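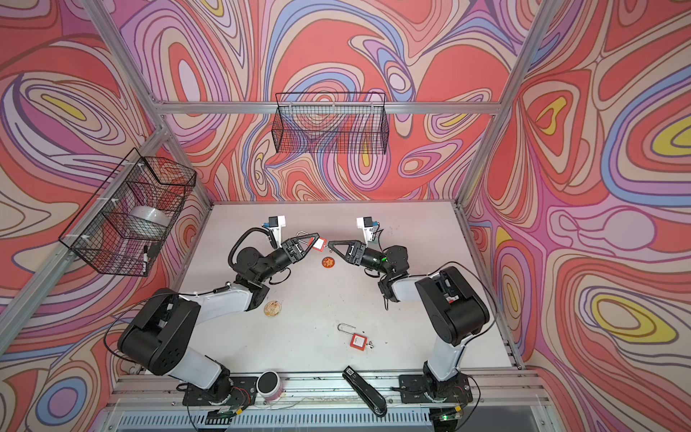
Clorkham Shared Workshop – Robot Bench Group

Lencho bench cell: build notes and data card
Version 2
Last edited March 8, 2019

What this is

Lencho is a two-arm table-top cell built by members of the Clorkham workshop. Iter is the set of recordings made on it. This file covers both, as most questions we get about the recordings are really questions about the bench. If you only want the data, skip to "Contents of Iter".

The CAD files for the printed parts are in the parts folder. The recording scripts are in the scripts folder. The recordings are too large to keep here and are copied on request to a drive that you supply.

The cell

The cage is silver aluminium extrusion. A rail runs along the front and the uprights and top bar carry the walls at the back and on both sides. The front is open so that you can reach in and reset the objects. There is no guard across it, so see "Running it" before you do.

Both arms are bolted down close to the front rail, one on each side, on black base plates. They can meet over the middle of the table with room to spare. The back corners are harder to get to and we do not put task objects there.

Each arm has a black two-finger gripper with open triangular fingers. They hold flat things well, such as a padlock tag, and thin round things badly. A coin lying flat on the table nearly always needs a second try.

Each wrist carries a camera on a white mount that sticks up clear of the gripper. The third view comes from a fixed camera outside the cell. If you reprint the wrist mount, print it with the flat face down and do not change the angle. All the recordings assume it.

The control electronics sit beside the bases in the open. We know this is untidy. A covered box was planned for June and is still planned, but the boards get swapped often enough that a lid would spend its life on the floor. A small green light at the right-hand base shows when that side has power. There is another on the right wrist. Check both before starting a run.

Walls and table

The walls are covered in a busy swirl print in coral, pink, lavender and pale blue with bits of yellow. The first version of the cell had plain grey walls, and anything trained on it stopped working as soon as somebody left a coat on the next bench. The print was ordered from a shop in Lulport that does banners. It comes on a roll and needs two people to hang it without creases.

The print has one drawback. Small red or orange objects near the walls are hard to pick out in the fixed view. Keep them on the open table.

The table is off-white and flat. It has picked up scuffs and dark specks. Please do not clean it with anything stronger than soapy water, and do not paint it. Recordings made before and after a repaint would no longer match.

Baskets

There are two black wire-mesh baskets, one high on the back wall under the top bar and one on the left wall. The left one is held with white cable ties. These work loose over time, so pull on the basket before each session and replace any tie that moves. The baskets are used in the put-away tasks. What is in them at the start of a recording may vary and is not listed in the log.

Objects

All objects are ordinary household or desk items. The ones in regular use are:

padlocks with keys, some with a labelled red tag
small printed discs in different sizes
a black stapler
small lidded containers
a white bowl
marker pens

Several are usually left on the table together, including ones that the task does not need. This is on purpose. If you add a new object, add a line to objects.txt with a short name and keep using that name. We ended up with "pot", "tub" and "jar" for the same thing in the early logs and had to go back through them by hand.

Keys must be on the table, not in a pocket, when the session ends. One padlock is now in the scrap bin.

Contents of Iter

Iter holds 1316 recordings. Each one is a single attempt at a single task, with both arms driven by a person at the bench. There are no recordings of the arms running by themselves.

178 of them are two-gripper tasks in which both arms work on the same object in the middle of the table, mainly padlocks and their tags. The rest are pick and place, sorting, and putting things into or taking them out of the baskets.

Every recording has:

video from the fixed camera
video from the left and right wrist cameras
joint positions for both arms
gripper opening for both arms
a one-line task description
a result, written as done, part or failed

Failed attempts are kept. If you do not want them, filter on the result field. "Part" means that the object was moved but did not end up where the task line said, and different people have been more or less strict about it.

Known faults

107 recordings have a gap in the left wrist video. The cable was catching when the arm folded back and the camera dropped out for a moment. They are listed in gaps.txt. Joint data for these is complete. The cable now has more slack, coiled near the wrist – leave it coiled and do not tie it down flat.

Lighting is whatever the workshop lights give, plus daylight from the door side. Evening recordings look warmer. We have not corrected for this.

The right gripper was refitted part way through and closes slightly further than it used to. The opening values have not been rescaled.

Running it

1. Clear tools and cups off the table.
2. Check that the arm cables run freely back to the front rail.
3. Switch on the left arm, then the right, and wait for the lights.
4. Run the homing script with your hands outside the cell. The arms swing up and out to the sides first.
5. Place the objects, step back and start the recording.
6. Write the task line before you drive, not afterwards.

To stop, use the switch on the bench leg. It cuts power to both arms and they will sag, so expect to lose whatever they are holding. Do not reach in to catch it.

Use and sharing

The drawings and scripts can be used and changed by anyone. The recordings can be used for study and hobby work. If you publish something with them, please name Iter and the Clorkham workshop, and say which version you used. Version one had the grey walls and should not be mixed with this one.

Still to do

Longer screws for the left base plate
Redo the stapler recordings with the new finger pads
Spare roll of wall print, same batch if Lulport still has it
Script to check task lines against objects.txt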